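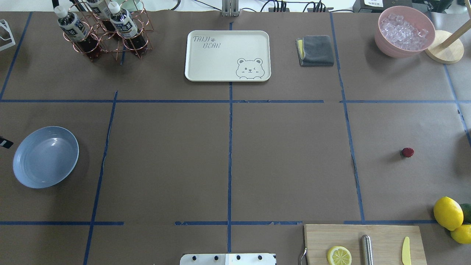
Fouzia Kazmi told investigators that the refund checks had been leaving the Hilten office under her login for months before she knew anything was wrong, and that she reported it the same afternoon she found out.

Home News Courts Crime Business Weather Contact

Her statement is part of a court filing released in June in the Dorex billing case, in which 3 former employees of the utility contractor are charged with fraud, forgery and unlawful use of a computer. All have pleaded not guilty.

According to the filing, the group issued 138 refunds to closed customer accounts over a period of 20 months. The accounts belonged to people who had moved away or died. Prosecutors say the mailing address on each account was changed shortly before the refund was approved, then changed back once the check had cleared.

Kazmi, then a supervisor in the billing department, noticed that one refund had been approved at 6:40 a.m., before the office opened. She asked for a log of all activity under her name. The log showed approvals on days when she was on leave.

Detectives later searched a storage unit in Lashari and took away two laptops, a check printer and several boxes of mail. The defense has asked the court to exclude the laptops. It argues that the warrant covered paper records only — a point the prosecution disputes in a written reply.

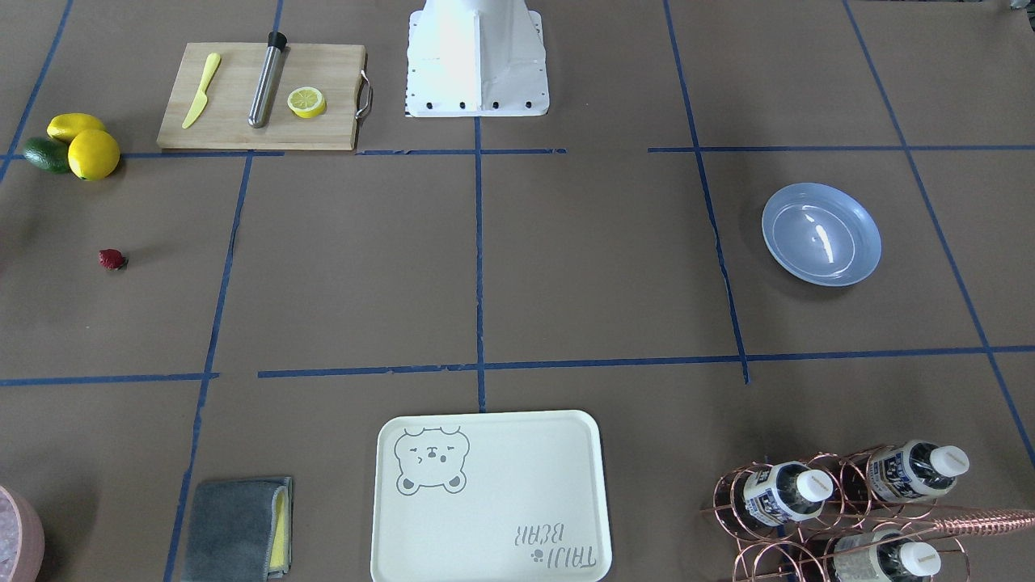 Next steps in court

Judges at the Droluvgate courthouse will hear arguments on the warrant before setting a trial date. If the laptops are excluded, the prosecution says it will rely on bank records and the billing system's own logs.

The fraud charge carries a maximum sentence of 24 years. The defendants remain free on bond and have surrendered their passports.

Dorex said in a short statement that it now requires a second approval for any refund on a closed account. The company has written to the families of affected customers and set up a phone line, open from 9 a.m. to 4 p.m., for anyone who believes an old account was used.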